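로봇은 어떻게 물건 집는 법을 배울까?

우리는 컵을 잡을 때 손가락을 얼마나 벌릴지 따로 계산하지 않습니다. 아기 때부터 수없이 만지고 떨어뜨리면서 몸에 익혔습니다. 로봇은 그런 시간을 보내지 않았습니다. 그래서 사람이 본보기를 모아서 로봇에게 줍니다.

이런 본보기를 '데이터'라고 부릅니다. 로봇의 데이터에는 두 가지가 함께 들어갑니다. 하나는 로봇이 본 것이고, 다른 하나는 그때 로봇이 한 움직임입니다. 책상이 어떻게 보였는지, 그 순간 팔꿈치를 얼마나 굽혔는지, 집게를 벌렸는지 오므렸는지를 짝지어 적어 둡니다.

본보기 하나는 시작부터 끝까지 이어진 짧은 이야기와 같습니다. 팔이 물건 쪽으로 가고, 집게를 벌리고, 물건을 잡고, 들어 올려서 다른 자리에 내려놓습니다. 중간에 기록이 끊기면 컴퓨터는 앞뒤를 잇기 어렵습니다.

그런데 진짜 로봇으로만 본보기를 모으면 시간이 오래 걸립니다. 물건이 바닥에 떨어지면 사람이 주워야 하고, 부품이 닳으면 갈아야 합니다. 그래서 컴퓨터 안에 가짜 방을 만들기도 합니다. 이것을 '시뮬레이션'이라고 합니다. 게임 속 세상과 비슷하지만, 물건의 무게와 미끄러운 정도까지 숫자로 정해 둡니다.

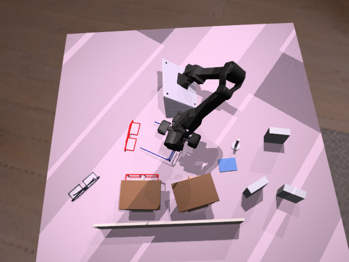
빌렐 프로젝트에서도 시뮬레이션을 씁니다. 분홍색 책상 한가운데에 검은 로봇 팔을 세우고, 그 둘레에 안경 모양 물건과 갈색 상자, 윗면이 하얀 블록을 놓습니다. 팔 끝에는 손가락이 두 개인 집게가 있습니다. 그림자도 컴퓨터가 그립니다. 진짜 방에는 그림자가 있으니까 로봇도 그림자에 익숙해져야 합니다.

한 가지 배치로는 본보기를 4개 모읍니다. 그다음에는 물건의 자리를 바꿉니다. 상자를 돌려놓거나 블록을 옮기고, 빛이 들어오는 방향을 바꾸기도 합니다. 이렇게 만든 배치가 42가지입니다.

왜 자꾸 바꿀까요? 늘 같은 자리에 있는 상자만 본 로봇은 상자가 아니라 '자리'를 외워 버릴 수 있습니다. 그러면 상자를 조금만 옮겨도 빈 곳을 집으려고 합니다. 구구단을 순서대로만 외운 친구가 갑자기 7 곱하기 6을 물으면 머뭇거리는 것과 비슷합니다.

모은 본보기를 다 쓰지는 않습니다. 팔이 책상에 부딪혔거나 물건이 이상하게 튀어 나간 것은 따로 빼 둡니다. 빌렐에서 이렇게 고르고 남은 본보기는 모두 104개입니다. 빼 둔 것도 바로 지우지 않고, 무엇이 잘못됐는지 알아볼 때 다시 봅니다.

그다음은 연습 시간입니다. 컴퓨터가 본보기를 여러 번 되풀이해 보면서 "이렇게 보일 때는 이렇게 움직인다"라는 규칙을 조금씩 고쳐 나갑니다. 연습이 끝나면 본보기에 없던 배치를 주고 시험을 봅니다. 잘 못하는 배치가 나오면 그와 비슷한 본보기를 더 모읍니다.

집에서 해 보기

친구와 둘이서 해 보세요. 한 사람은 눈을 감고 로봇이 됩니다. 다른 사람은 책상 위에 지우개를 놓고 "오른쪽으로 조금", "손을 내려", "잡아"처럼 말로만 알려 줍니다. 쓴 말을 순서대로 종이에 적어 두세요. 지우개 자리를 바꾼 뒤에 아까 적은 말을 그대로 읽어 주면 어떻게 되는지도 살펴보세요.

낱말 풀이

데이터: 배우거나 알아보는 데 쓰려고 모아 둔 기록
시뮬레이션: 진짜 대신 컴퓨터 안에서 흉내 내어 해 보는 일
배치: 물건을 여기저기 놓아둔 모양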